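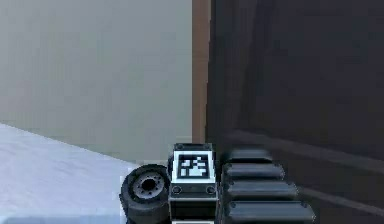 Stamelum Household Tasks Study: Call for Participants

Stamelum is looking for people in and near Mircombe who do most of the housework where they live, and for people who do cleaning, stocking or tidying as paid work. We want your help judging whether machines can do these jobs yet, and how well.

No technical background is needed. We would rather have someone who has folded laundry for a family every week than someone who has read a lot about robots.

What the study is about

Household robots are often shown doing one thing once, in a room set up for it. A person clearing a room does many small things in a row and changes the plan along the way. A pillow is on the floor, so it goes back on the bed before the vacuum comes out. A toy is against the wall behind a door. The door has to be opened, and then it is in the way.

We are collecting judgments on work of this kind from people who do it. The tasks are picking up soft and hard items from the floor, opening and closing doors and cabinets, carrying things from room to room, wiping flat surfaces, and restocking low shelves. Most of the runs take place in computer-rendered rooms, using a simulator called Trilteseo. A smaller set takes place in a real test apartment at our building on Rajput Street.

Our own view is that the machines are not ready for general use in a home. They can pick up many ordinary objects when those are in plain sight on a clear floor. They do poorly with objects partly behind furniture, with anything limp, and with doors that do not stay where they are put. They are also slow. What we do not know is which of these failures matter to the people who would have to live or work with them. An engineer will mark a run as failed if the towel is dropped. Someone who runs a household may not care about the towel and may care a great deal that the door was left open.

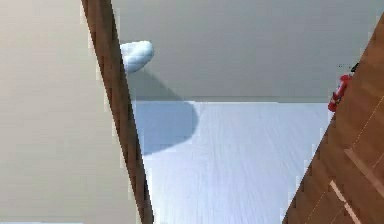 Rendered room in Trilteseo, with a soft white object and its shadow at left and a small red object by the wood panel.

What you would do

You would come in for two sessions. In the first, you watch recorded runs on a screen and score them on paper. For each run we ask whether the job was done, whether you would have to redo any of it, and whether anything happened that would make you stop the machine. There is space for comments, and we read all of them. Some views are hard to make out at first. You may look at a run as often as you like and you may answer "can't tell."

In the second session, you do a set of the same tasks yourself in the test apartment while a staff member takes notes. We are not timing you against the robot and there is no score. We want to see what order you do things in and what you leave alone. If you normally pick something up with your foot, please do that here too. A short interview follows. With consent we record the sound of the interview, and no video is taken of participants.

Each session lasts up to two hours, with a break. The sessions are held on different days, at least a week apart. You will not be asked to operate a robot, and no robot will be running in the apartment while you are in it.

Who can take part

You must be 20 or older and able to read printed instructions in English. You should be doing regular housework now, in your own home or someone else's, or have done cleaning or stockroom work for pay within the past year. We have places for 54 people and would like a mix of ages and kinds of homes. Renters are as welcome as owners.

We particularly want to hear from people who have limited grip or reach, or who use a cane or wheelchair. The test apartment is on the ground floor and has no step at the entrance. Second-session tasks can be changed or dropped to suit you – tell us when you apply.

People who work for a robot manufacturer, or who live with someone who does, can't take part in this round.

Pay and travel

Participants are paid $54 for each session, by check or prepaid card, at the end of that session. You are paid for the first session even if you decide not to return for the second. Parking behind the building is free. Bus fare within Mircombe is refunded on the day, and you don't need a receipt.

A few people will be asked to stay on as regular reviewers after the study closes. This is done at home on your own computer and is paid separately, with a limit of $700 per person. Taking part in the study does not commit you to it.

What happens to your answers

Your score sheets carry a number in place of your name. The list that links names to numbers is kept in a locked cabinet and destroyed when the report is finished. Your scores and comments may be quoted in the report without your name. You can ask us to remove your answers at any time before the end of July.

The report will be sent to everyone who took part. It will include the results for tasks the machines failed. We expect that to be the longer part.

How to apply

Write or stop by the front desk at Rajput Street and ask for a Stamelum form. It is one page. We ask for your age, what kind of housework or paid work you do, which times of day suit you, and anything we should know about access. Please also write a few lines on the one chore you would hand over to a machine first, and one you would not hand over. There are no right answers to this, and short ones are fine.

Forms must reach us by 29 September 2019. We will reply to everyone, including those we can't place. If you are offered a place, you will get the consent form by mail so that you can read it at home before your first session.

Questions about the study can go to Margaux Tanguy, study coordinator, at the same address. She can also send the form in large print. If you are applying with another person from your household, send two forms and clip them together. We will try to book you at the same time, though you will score the runs separately.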